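Tilville water utility to replace mains along Jansen Street

The Tilville Water Utility has awarded the contract for the first phase of its mains replacement program to Bavska. The phase covers 3585 feet of cast iron pipe under Jansen Street and two connecting roads, with work scheduled to start in October.

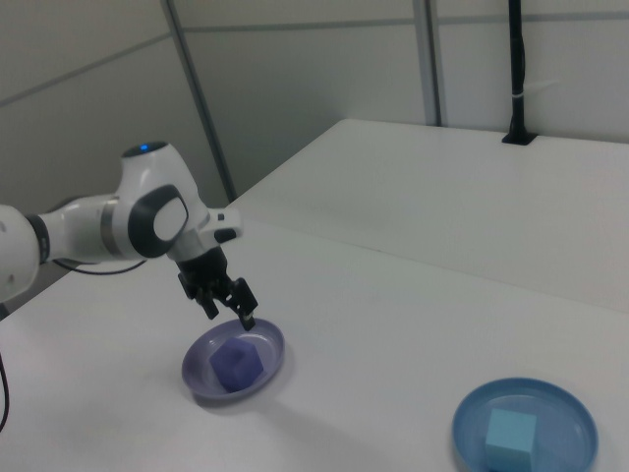

Fuad Hadgu
Staff Writer, Infrastructure

April 2023

The existing main is an 8-inch line with lead-caulked joints. It will be abandoned in place and filled with grout. The new line is ductile iron with a cement mortar lining, laid in a parallel trench at a minimum cover of 4 feet. Service connections to 134 properties will be transferred block by block, with water shut off for up to six hours at each transfer. 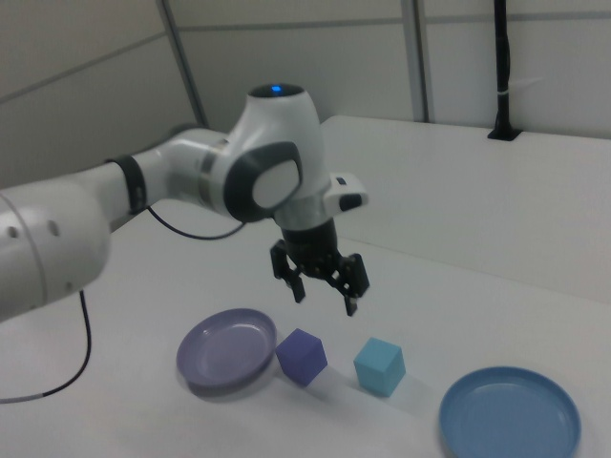
In a written comment to the utility, Hanari asked that shutoffs on the commercial block be limited to night hours, as its kitchens cannot operate without supply. The utility has agreed to night transfers between the bridge and the post office. Residential transfers will take place during the day, with 48 hours' written notice.

Pressure in the upper zone is now 38 psi at peak demand. The design target after completion is 55 psi. 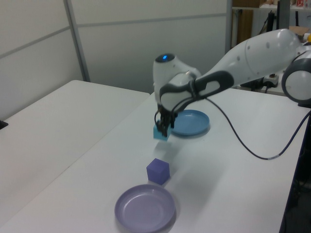
Residents at the public meeting asked whether the hydrants would also be changed, and one wanted to know who pays for repaving private driveways. All hydrants on the route will be replaced. Driveway repair is included in the contract up to the property line. 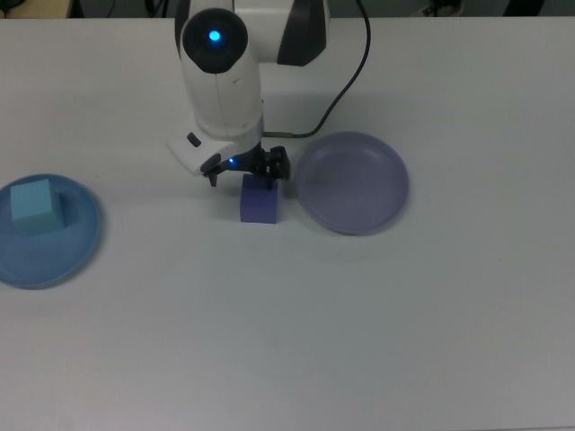

Customer-owned service lines are not part of the contract. Owners who want to replace theirs while the trench is open can apply at the utility office before work begins.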